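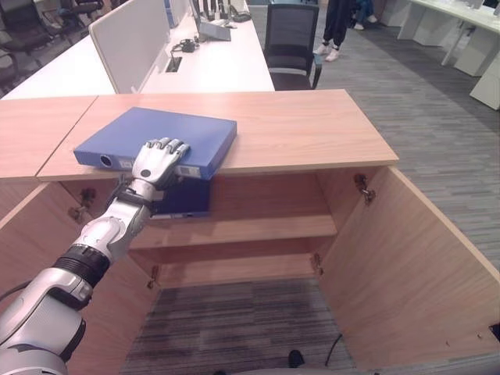 Stella Swai

The first thing you learn about a robot hand is what it sounds like when it closes. The old two-finger gripper at Plullora makes a clack you can hear from the coffee machine, and the people who work there have long since stopped looking up when it goes off. The newer hand, the one with the jointed gray fingers, makes a soft whirring noise, a bit like an electric toothbrush in another room, and for the first few weeks (so I was told, with some embarrassment) everybody stopped typing to listen to it.

I had come to spend a few days with the team while they made up their minds between the two, and I should admit right away that I came with a favorite. It's hard not to root for the hand. It has a thumb! When it's resting palm-down on a blue box file, fingers stretched out flat, it looks so much like somebody keeping their place while they talk to you that I caught myself waiting for it to finish its thought.

Plullora is a small outfit that does one kind of work, and it does it for offices. The idea is a machine that can put away and fetch the ordinary stuff of a records room: binders, box files, folders, the occasional stapler that has wandered off. If you've never worked in a place that still keeps paper, you may wonder who would want such a thing, and I wondered too, until I was walked through the numbers from their first customer, a property management company called Grivberg. Grivberg has 4000 files on its shelves and is required to hang on to nearly all of them. People pull files out all day long, and they put them back in the wrong place all day long, and at the end of the month somebody has to go and sort the whole business out.

So the test at Plullora is as plain as the job. There's a light wood cabinet with two doors, an open inside and a shelf across the middle. There are binders, some standing up inside, some lying flat on top. The robot has to open up, take one out, set it down, pick it up again and put it back. That's one round. They run it in the same room where everyone sits, down at the end of the long white desk, so a person answering email is never very far from a robot having a difficult time with a cabinet.

The comparison was set up in June, and the rules were argued over for longer than anyone cared to tell me. In the end they settled on 30 rounds for each gripper on each kind of task, with the same arm, the same controller and the same cabinet, and a person sitting by with a finger near the stop button. The tasks numbered six. Pull an upright binder by the hole in its spine. Pull an upright binder without using the hole. Lift a flat binder off the cabinet top. Slide a flat binder to the edge. Open a door. Close a door. You could do every one of these while holding a sandwich, and I believe that's part of what makes the work so maddening.

The two-finger gripper comes from a firm called Jidton, and it's about as glamorous as a pair of pliers. It opens and closes. What it has going for it is that it does so in exactly the same way every single time, and when it grabs the edge of a door, that door is coming along. On the door tasks it never missed. It was also wonderful with the finger hole, which surprised me until I watched it: one finger goes in, the other comes around the outside of the spine, they squeeze, and out comes the binder.

Then we got to the flat ones. A box file lying on its side is a wide, smooth thing with hardly anything to get hold of, and the Jidton gripper doesn't open far enough to take it across the middle. It has to go for a corner. Sometimes the corner holds, and sometimes the weight of the paper swings the whole file down like a gate, and then there's a slap on the carpet and a sigh from the other end of the desk.

The hand was made by Probert, and it goes at the same problem in a way I found really lovely to watch. It doesn't try to grab the thing at all, at first. It comes down from above and lays itself on the cover, palm and fingers together, and tucks its thumb along the front edge. Then the arm draws back, and the idea is that the file comes with it, dragged by nothing more than the press of the palm, until enough of it hangs over the edge for the fingers to curl underneath. It's how I get a heavy cookbook off a high shelf. I had never once thought about it as a technique.

Getting it to press just hard enough took the team most of the summer. Too light, and the palm skates over the cover while the file stays put. Too heavy, and the arm leans its weight into the cabinet top, the motors complain and the controller shuts everything down to protect itself. There's a range in the middle, and it's narrower than you'd like, and it changes with how full the file is. An empty box file wants hardly any pressure. A stuffed one wants a good deal more, and from the outside the two look exactly alike.

The camera is no help with that, though it's a great help with nearly everything else. It sits up at the head and looks down over the arm, so on the screen you see the job more or less as you would if you were doing it yourself: your own forearm coming up from the lower corner, the file under your fingers, the open doors swung out to either side. I asked to be allowed to watch a whole run on the monitor, with my back to the robot, and I recommend it to anybody who thinks this sort of work is easy. The hand hides the very thing it's touching. You want to lean over and peek around the knuckles, and you can't, because the arm is where it is and the camera is where it is.

They did try moving the camera. For a stretch in the middle of the summer it was mounted lower and off to one side, which gave a fine view of the thumb and a terrible view of the doors, and the hand spent a miserable afternoon knocking its wrist on things. Back up it went.

I kept my own tally in a notebook, and at the end of the flat-file runs I compared it with the official one (we agreed, I'm happy to report). Out of 30 tries at lifting, the Probert hand got 25. The Jidton got 14. On sliding, the hand won again, and by more. But on the doors the hand was frankly a nuisance. It would reach for the edge with all its fingers at once, the way a toddler goes for a cat, and a finger or two would end up on the wrong side. It got there most of the time. It took its time getting there, too. The slowest of its successful tries lasted 56 seconds, and by the end of it I'd eaten an entire granola bar.

And there's the matter of upkeep, which I hadn't thought about before I came and which the people who have to do it think about constantly. The gripper has very little in it that can go wrong. The hand has joints upon joints, every one with its own notion of where zero is, and each morning it goes through a kind of stretching routine, one finger after another, while somebody watches to see that they all come home. If one doesn't, you start over. I grew fond of this routine. I noticed that nobody else had.

You'll be asking by now why they don't simply use both, and I asked it too, on my first morning, feeling rather clever. The arm can carry only one at a time, and swapping them means a tool changer at the wrist, which adds weight and length, and length is trouble when you're reaching into a cabinet with a shelf halfway down. They have a changer on order anyway. The other thought is to leave the hand on for good and teach it to behave more like the gripper when it meets a door: fold three fingers out of the way, use the thumb and one finger, pinch. They had a rough version of that going while I was there. It looked prim, like someone picking lint off a sweater, and on its third try it took hold of the door and brought it all the way around.

Grivberg, for its part, has asked only that whatever turns up should be quiet, and that it should put things back where they belong. On the first point the hand has it, easily. The second is being worked on at the end of the long desk, one blue file at a time, and when I packed up my notebook they were resetting the cabinet for another round of sliding, with a fuller file and a little more pressure in the palm.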